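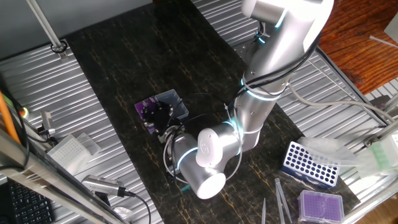

Re: Damp readings in the north wall, Brendevwood hall

Print this message | E-mail this message

Marlene Eichhorn wrote:
> The meter gives 100 on the plaster at skirting height and 40 at
> shoulder height. Does that mean the lower wall is saturated? The
> contractor wants to inject a new damp course in June.

No. On that type of meter 100 is the top of a relative scale calibrated for timber. On plaster it tells you only that the surface conducts well, and salts will do that in a dry wall.
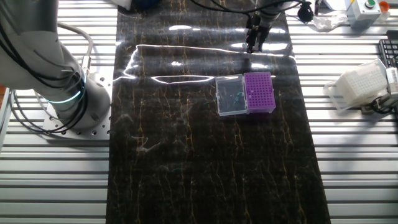

Take drilled samples from the mortar bed at three heights, weigh them, dry them and weigh them again. Bag each one as it comes off the bit. Keep the drill slow or the heat will spoil the figure.

Check the outside ground level too. The Esterness survey had soil 90 mm above the old slate course, and digging it back was the whole repair.

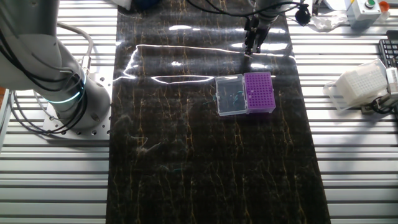
Eskil Tveit
Building surveyor, list moderator

I would hold off on the injection until the weights are in. Please post them with the sample depths.

Shares: 0 | Comments: 2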